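Talks > Community Evenings > Speaker Notes

August 12, 2019
By Emiko Amano

The Color Red, and Why We Can't Leave It Alone
Speaker notes, 20 minutes plus questions

OPENING
Wait for the chairs to stop scraping. Ask who is wearing red. Nobody will own up to maroon, so ask about maroon separately.

Say: red is usually one of the first colors a language bothers to name, after dark and light. Blue often has to wait its turn. I find this comforting on blue's behalf, as I have never got on with it.

WHAT WE MEAN BY RED
Paint charts. Read out the names from the Prustarari card in a flat voice. Do not do the accent. Khurram Ansari says the accent cost me the room last time.

Next slide. Leave it up and let them argue over the name.

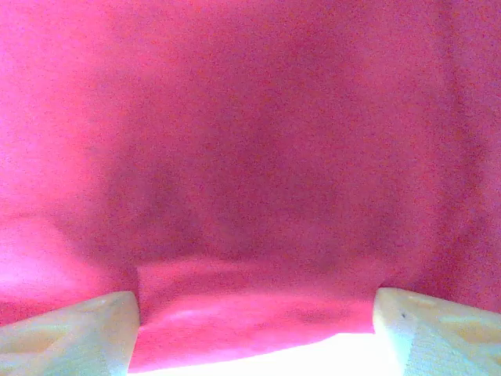 Slide 3. Raspberry in the middle, closer to magenta at upper left.

Someone will say "fuchsia" with great confidence. Thank them and move on.

WHERE IT CAME FROM
Madder is a root and has to be dug up. Cochineal is an insect, and it takes a great many of them to color a coat. Pause here for the person eating a pink cupcake — there is always one.

Mention that dyers guarded their recipes. Wakana Tsuji still won't tell me what goes in her madder pot, and we share a kitchen.

RED AGAINST EVERYTHING ELSE

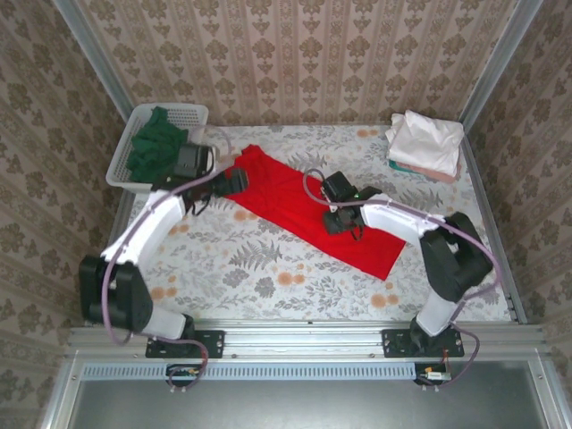

Decorators like to tell you that a strong color needs a quiet room. My aunt had 2 red armchairs and patterned paper on every wall, and she slept very well. Look at the cloth on the slide: beige damask behind it, flowers under it, and your eye still goes to the red before anything else. You could add a third pattern and it would win again. Stop signs work on the same principle, with less upholstery.

If running late, skip the bullfighting part. (Bulls can't see red well. They object to the waving. Everyone knows this now and will tell you so.)

Last slide before questions, stays up through the tea break:

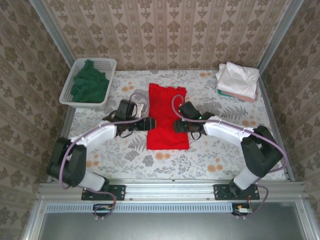

QUESTIONS
Likely: does it fade? Yes, many reds do, so keep them out of the sun. Do not promise anything about curtains.
Less likely: Haiyan Lü on lipstick. Let her talk, she knows more than I do.
Return the clicker to the Koyama desk.

3 comments | 20 shares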